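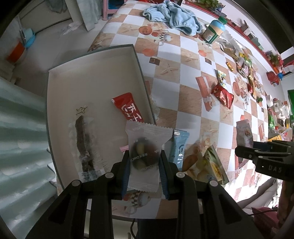 Hand-held grippers are usually bought in pairs, one for each hand, and the pair is the unit we quote for. Prices for a single gripper are available, but most customers who start with one order the second within a few months and pay for delivery twice. If your work is sorting small goods, the jaws and pads matter more than anything else on the order form. A ribbed pad on the inner face of each jaw, like the blue ones squeezing the snack packet, is what we would budget for if the items are light and wrapped in film. Allow money for the goods as well: snack packets in several sizes, a shallow box to put them in and an ordinary table will cover a first round of work.

Home Products Hire Support FAQ Contact

Filed under: Buying and budgeting

Planning a purchase: common questions

Updated July 2018

What does the Rallia pair include?

Two hand-held grippers, one set of pads for each, the cables, a carry case and the printed setup guide. It does not include a computer, storage drives, a table or any goods to handle. The pads fitted at the factory are the medium ones. Soft pads are sold separately and can be added to the same order without extra delivery.

How much should we set aside in the first year?

Take the price of the pair and add a quarter of it again. The extra covers spare pads, a spare cable for each gripper, storage and the goods you will handle. Customers who leave out storage tend to come back to their finance office in the second month, and a second request is often slower than the first.

If you are hiring people to do the sessions, their wages will be the largest figure on the sheet by some distance. Work that out before you compare equipment.

Should we buy or hire?

Hire if you need the equipment for less than 24 weeks. Past that point the hire charges come to more than the purchase price, even with the long-hire discount. Hired sets are the same model as new ones, with new pads fitted before they go out.

If you hire first and then decide to buy, we take off half of what you have paid in hire charges, provided you buy the set you already have.

How long do pads last?

It depends on what you pick up. Smooth film and foil wrappers wear them slowly. Cardboard edges, zips and anything gritty wear them much faster. A pad should be changed when the ribs have gone flat in the middle or when light packets start to slide. We suggest two spare sets per gripper for a year of part-time use.

Pads are a push fit and need no tools. Change both pads on a gripper together, even if only one looks worn — uneven pads make the packet twist as the jaws close.

Can we use our own pads?

Yes, as long as they are no thicker than the ones supplied. Thicker pads stop the jaws closing fully, and that strains the linkage. Damage to the linkage from home-made pads is not covered by the warranty.

What sort of goods should we buy for sorting work?

A mixed lot is better value than a large number of one item. Sweets and small snacks in wrappers are cheap, easy to replace and come in many shapes, and a single bag of assorted ones goes a long way. Include some long thin items and some crinkled foil, both of which are harder to pick up cleanly than a plain square packet.

Buy more than you need. Wrappers split after repeated handling, and chocolate should be kept out of warm rooms. Put goods under consumables in your budget so that replacing them does not need a new approval.

Do we need a special room or table?

No. A steady table at a comfortable standing or sitting height is enough. Patterned cloths are fine and many customers want a variety of surfaces. Leave room at the sides for both elbows, and think about where the cables will run before you choose the table's position. Cables that hang over the edge should have enough slack to let the arms reach the far side without pulling.

If the work will move between several rooms or homes, add the wheeled case to the order. The standard carry case is adequate for one person going a short distance.

How does the Javley compare with the Rallia?

The Javley has a wider opening and heavier arms. It suits bottles, boxes and folded cloth. For small packets it is tiring to hold and costs more, so we don't recommend it unless you have both kinds of work planned. The pads are different sizes and cannot be swapped between the two models. Stocking spares for both will add to your running costs.

We want a fixed robot arm later. Should we wait?

That depends on what the arm is for. If you plan to record people doing a task first and use those recordings to set up the arm, the hand-held pair comes first in any case. Ask the supplier of the arm which gripper it will carry and send us the answer before you order. Matching jaws at both stages saves a good deal of repeated work.

We do not sell arms. We can supply the Rallia jaws on a mounting plate, and the current price is on the accessories sheet.

What is the delivery time?

Rallia pairs are kept in stock at our Flirnport warehouse and leave within two working days of payment. Javley sets are made to order. Orders of more than five pairs of either model are quoted separately, and customers who need them before the end of the financial year in March should ask for a date well ahead.

Is there a discount for schools and colleges?

Yes, on equipment but not on spares. Ask for the education price when you request the quote, as we can't apply it after the invoice has gone out.

What does the warranty cover?

The linkage, the jaws and the electrical parts are covered for 24 months. Pads and cables are treated as wearing parts and are covered only if they arrive faulty. Dropping a gripper is not covered. Repairs outside the warranty start at £42 plus return postage, and we send a price before doing any work.

Can we get a quote without an account?

Yes. Send us the model, the number of pairs, the delivery postcode and any spares you want. Quotes are held for 30 days. Public bodies can pay by purchase order, and other new customers pay before dispatch.

Who do we contact about a large or unusual order?

Use the contact form and choose "Fernandes — project orders" from the list. Tell us what you will be picking up, how many people will be working at once and when you need to start.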